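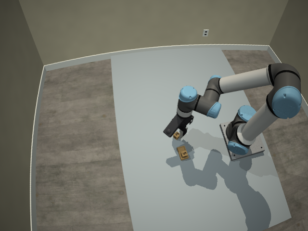 My knee doctor has moved his practice, and the new place has a brochure rack with a whole shelf about meniscus surgery. I read three of them while waiting, and every one talked about the knee as if it were a hinge with a worn washer in it. Swap the washer, or trim it, and off you go. I can see why people fall for that. Look at a robot arm, with its bare gray links and a round blue cap at the end of the shoulder housing, and you think, sure, a joint is a thing with parts, and a bad part can be fixed. My knee has parts too, I suppose. It also has fifty-eight years of stairs in it, and whatever I did to it playing volleyball in college.

So, where things stand. The MRI came back in July with a "degenerative tear of the medial meniscus," which sounded terrible until I asked how common that is at my age. Pretty common, the doctor said, and plenty of people who have one never feel a thing. I asked how he knew that mine was the reason my knee hurt. He looked at the screen for a while and said it was consistent with my symptoms. I wrote that down. I've been married long enough to know what "consistent with" means.

He wasn't pushy, I'll give him that. He offered arthroscopy, said he does a lot of them, said recovery is quick. When I asked what would happen if I did nothing except physical therapy, he said many patients do fine with that. When I asked how the two compare, he said it depends on the patient. Well, I'm the patient. I was sitting right there on the paper.

I went home and read. I am not a doctor and I won't pretend an evening with a laptop makes me one, but as far as I can tell, for the kind of tear I have (slow wear, no locking, no single bad twist) the case for cutting first is a lot thinner than the brochures let on. There have been trials where some people got the real operation and others got a pretend one, and the two groups came out looking much alike. A knee that locks up or a fresh injury in a younger person is another matter, and if that's you, please don't take my word for anything.

My sister-in-law had hers done and swears by it. She also did four months of exercises afterward, and when I asked which one helped she got annoyed with me. Fair enough. But I do wonder.

Then there is the stuff you can buy. Since I mentioned my knee in an email to a friend, I've been offered the following. Clodo is a sleeve with copper thread in it. Psarras is a cream that smells like a locker room. Draltent is a powder you stir into orange juice, and the ad says it "supports cartilage comfort," a phrase I have now read aloud to several people without finding one who could explain it. I bought the sleeve. It's warm and snug and my knee likes being warm and snug. An old wool sock with the toe cut off would do the same, and I have a drawer of those.

I skipped the powder. I wrote to the company asking what they'd tested it on and got back a coupon.

What I'm doing for now is physical therapy with Nelli Oksanen, over by the hardware store. She is not a talker. The first visit she watched me get up from a chair, watched me go down a step, pushed on my leg in a few directions and said my hips were weak. My hips! I came in about a knee. She has me doing 23 minutes a day, mostly sideways leg lifts and very slow sit-to-stands, plus the stationary bike at the gym, an old Comach with a seat that sinks when you aren't watching it.

Is it working? I don't know. The stairs at home bother me less than they did. But it also quit raining, I stopped carrying laundry down in one giant load, and sore knees go up and down by themselves anyway. If I'd had the operation in July I'd probably be giving it the credit right now, and if I were drinking the powder I'd be ordering more of it. I'm trying to be as hard on the leg lifts as I was on the brochures — they're just cheaper and don't come with anesthesia.

The follow-up is next month. I'll bring my list of questions again, and this time I mean to ask how many of the people he sends to therapy ever come back for the surgery. If he has a number I'll post it.

Also, for those who asked, yes, I still kneel in the garden. I use the foam pad. Getting up takes a minute and some language.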